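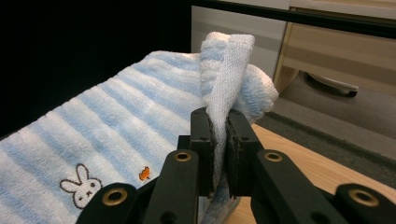

Steltemis hand-held gripper: a review after one bad month

I bought the Steltemis to record towel folding for a small laundry-robot project, and I paid 350 dollars for it. The sales page calls it "ready for fabric out of the box." I had my doubts, and I still have most of them.

First, what works. Terry cloth is easy for it. The textured pads bite into the loops and a fold comes up off the table in one go. The brass bushings in the linkage arms are a nice touch at this price, and the black finish scuffs but doesn't flake.

Now the fault. On the second day the right finger stopped opening fully. I'd let go of the trigger and the towel would stay pinched, sometimes for a second, sometimes until I pulled it out by hand. Anyone training a robot on that data is teaching it to drag the cloth across the table at the end of every fold. I threw out 90 recordings before I understood what I was looking at.

The cause was a screw at the finger joint that had backed out far enough to rub on the arm. Steltemis support (ticket 2418, answered by Begoñe Requena, who was polite and quick) told me to tighten it and add a drop of thread locker. Fine, but why was there none on it already? The manual doesn't mention it. The same screw was loose again 2 weeks later, with the thread locker on.

There is a safety side too. The gaps between the arms close as you squeeze, and I caught the skin of my left hand twice while smoothing the cloth. No guard, no warning label. With a person holding it that means a blood blister — on a motor-driven version I would want a proper stop button before letting anyone near it.

I also borrowed a Ditow for comparison. It's heavier and the pads slip on thin cotton, but it let go every time I asked it to.

Would I buy the Steltemis again? Not until they fix that joint. If you already own one, check the screws before each session and keep your free hand away from the arms.

Two stars out of five. Posted 7 November 2024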